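Treletti Library Council
Minutes of the Editions and Cataloging Section, November 2025

The meeting was called to order with a quorum present. The minutes of the March meeting were approved as circulated.

1. Catalog of early printings
The section received the report on the Drasuvport collection of philosophy and logic. To date 552 records have been checked against the books in hand. In 11 cases the printing given in the record did not match the title page, and corrected entries have been sent to the catalog office. Undated reprints will be entered with the year left blank until evidence is found in the publisher's lists.

It was agreed that translations will be recorded under the original title, with the translated title as a second entry. A request to list lecture notes together with the printed works was discussed and declined. 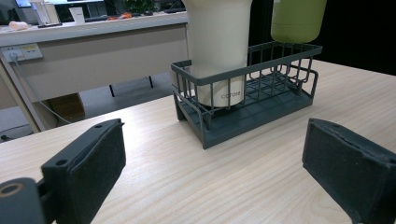

2. Reprint of the El-Sayed lectures
Resetum Press has offered to print 2,000 copies of the El-Sayed lectures on grammar and meaning in one volume. Members asked whether the paragraph numbers of the first edition would be kept. The press has confirmed that they will be, and that the index will be reset. The section recommended acceptance, subject to review of the proofs of the second part, where the typescript and the notebook differ.

3. Budget
A sum of $2,000 was approved for rebinding. Volumes with detached boards will be sent first. The request for new shelving was held over.

4. Other business
The reading room copy of the subject guide is out of date and will be withdrawn. Members were reminded to return marked proofs to the section office.

The meeting was adjourned. The next meeting will be held in March.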